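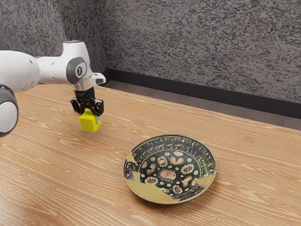

White robotic arm with a yellow cube in its gripper

The Rivcombe Letter is looking for a reporter (local democracy and public money)

Part-time, 28 hours would be lovely but we can pay for three and a half days a week. Based in Rivcombe, with regular trips to Juldale and Grenatthorpe. One year to begin with, and we very much hope longer.

We are a small independent newspaper, online every morning and in print once a month, and we are paid for by 428 members who each put in what they can. We carry no council advertising. We used to, and when it stopped, shortly after a run of stories on the Juldale bus contract, we had a long and rather anxious meeting about whether to ask for it back. We decided to ask our readers for help instead, and they have been kinder than we had any right to expect. The reporter's post is new, and it is paid for by a grant from the Singhal Fund, which has no say in what we print and sees our stories when everybody else does.

What the work is like

You would be our main pair of eyes on the two councils and the health board. A good deal of that is sitting through meetings, some of them long, and reading the papers beforehand so that you know which item on page 60 is the one that matters. You would send in freedom of information requests and chase them (we have 91 on the books at the moment, and a fair few are overdue). You would also spend plenty of time out and about, talking to people who would never dream of ringing a newspaper, and writing up what you find in plain words that a busy person can follow over breakfast.

Council press officers will sometimes be cross with you. Please be polite, give them a proper chance to reply, and then come and talk to us. The editor stands behind reporters here, and we have a solicitor on call who reads anything tricky before it goes out.
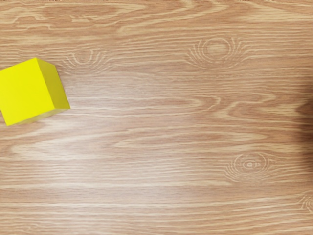

Yellow cube on a wooden tabletop, from overhead

Who we would like to hear from

We don't mind whether you have a journalism qualification. Some of the best people we have worked with came from libraries, housing advice and, in one case, a fish counter. We would like you to write clearly and care about getting names and numbers right, and to be comfortable asking the same question a third time when the first two answers weren't answers. Shorthand is handy and we'll pay for lessons if you fancy it. A driving licence helps, as the last bus out of Grenatthorpe goes before most meetings end, but we can sort out lifts and taxis if you don't drive.

If you speak a second language that is used locally, do tell us. And if you have been away from work for a while, please don't let it put you off.

Pay and the rest

We pay the same hourly rate to everybody on the editorial side, and we'll send you the current figure with the application pack, along with our pension details and holiday allowance. Evening meetings count as working time and you can take the hours back. We can spend up to 9 days on training in your first year, on whatever you and the editor think would be most useful.

How to apply

Please send us a CV and a letter of no more than two pages, telling us about a local story you think has been missed or badly told, and how you would go about looking into it. It needn't be from our patch. We won't use your idea without asking you.

Interviews will be held in May at our office above the old seed merchant's in Rivcombe, or by video if that's easier. We'll see eight people, pay everybody's travel, and send the questions the day before. There is a short writing exercise too, with tea.

If you'd like a chat first, the office phone is answered on Wednesday afternoons until 5pm, and the editor is always glad of the interruption.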